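Open grey boxes: frequently asked questions
Florness storage and workshop supply
Page last checked Mon 9 June

What are these boxes for?
Holding mixed small household and workshop items on a bench: bottles, caps, mesh discs, short cylinders, offcuts. They are sold open, with no lid. If you need a lidded box, see the Tisoder range.

Are the walls load-bearing?
No. The walls are thin and are there to stop items rolling off the bench. Do not stack a second box on top, and do not lift a full box by one wall. Support it from underneath with both hands.

How much weight can the floor take?
The limit is 4,000 grams, spread over the floor, with the box sitting on a flat surface. Hanging or bracketed use is not covered.

Does the box need a board under it?
It will sit on a bare bench. A board is recommended where the bench top is uneven or has gaps between slats. The board should be larger than the base on at least one side, so there is somewhere to put items down while you sort.

Can bottles be stored lying down?
Yes, if the cap closes fully. Check nozzle caps before you put the bottle in. A bottle taller than the wall should go on its side, with its cap clear of any sharp metal items. Bottles up to 500 mL fit in every size we sell. Anything marked corrosive should go in a proper chemical cabinet.

Where do small metal parts go?
In a separate tray if you have one. Loose metal parts are the main cause of scratching, and they are hard to see against other dark items. The Isaksson insert clips along one wall and keeps them off the main floor. It does not fit boxes bought before the wall height changed. Measure first.

The floor of my box has dark streaks. Is it damaged?
Usually not. Streaks and scuffs are surface marks from items being dragged across the floor. They do not affect the load limit. Warm water and dish soap will take off some of them. Do not use steel wool or solvent. Replace the box if you can feel a crack with a fingernail or if the floor flexes when pressed.

Flat items keep ending up tilted or buried. What is the fix?
Put flat items in last, or stand them against a wall. Mesh discs, drain covers and coasters catch on whatever is beside them, so leave a hand's width of clear floor. If the box is too full for that, split the contents between two boxes.

How full is too full?
You should be able to see part of the floor and take out any one item without moving more than one other. Past that point, sorting time goes up and small parts get lost at the bottom. 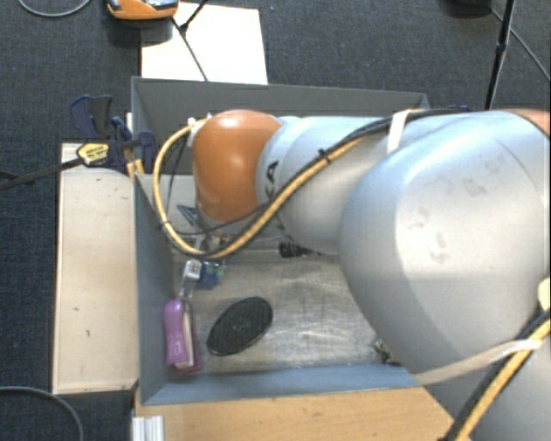

Mixed items in a grey box, bottle on its side by the left wall.

Can I cut or drill the walls?
You can, but the guarantee ends when you do. Bayu Halim in the workshop has drilled drainage holes for customers who wanted them, using a sharp bit at low speed with scrap wood clamped behind the wall. Deburr both sides. Keep holes away from the corners.

Do you sell dividers?
Yes. Nirklow dividers come in packs of 3 and are cut to length with a utility knife. They are held by friction only, so cut slightly long and trim back.

What length is the largest box?
400 mm, measured on the inside. The outside length is on the base label.

Who do I contact about a faulty box?
Write to Sugeng Sutanto at the Florness service desk. Include the code from the base label and a photo of the fault. Send the photo before posting anything back, as parcels without a return number are refused at the door.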